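The Well at Grelby

Cathal Quinlan did not believe in the well, and he had driven 80 miles to say so.

"It answers," said Áine Ní Mhurchú. She had the rope in one hand and a bag of chips in the other. "You ask it something and drop a coin in, and by morning you know."

"Know what?"

"Whatever you asked."

Cathal looked over the edge. It smelled like any hole in the ground. A sign from the town said the water had cured 103 people, and he wondered who had signed for them. His uncle had drunk from it every summer and died at 61 with bad knees.

"Vernon Ross asked about his wife," Áine said. "She came back in September."

"She came back for the car."

"She stayed, though."

He had to give her that. He had seen the two of them at the gas station, arguing over a map, and they had looked married enough. Still, plenty of wives come home without a hole being involved.

Áine held out a coin. He took it, mostly to stop her from holding it out. What would a man ask, supposing he was fool enough? He thought of the letter from Singhal in his jacket, the job they wanted an answer on, the 18 days he had left to give one. He thought of the house. Then he dropped the coin and asked nothing at all, and listened for the splash.

There wasn't one.

"How deep is it?" he said.

"They never found out."

"Somebody could buy a longer rope."

She laughed and offered him the chips - salt and vinegar, the kind he hated - and he ate one anyway.
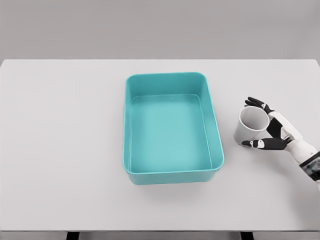 He slept badly at the motel. By morning he knew he would turn the job down, and on the drive home he told himself, several times, that he had known it all week.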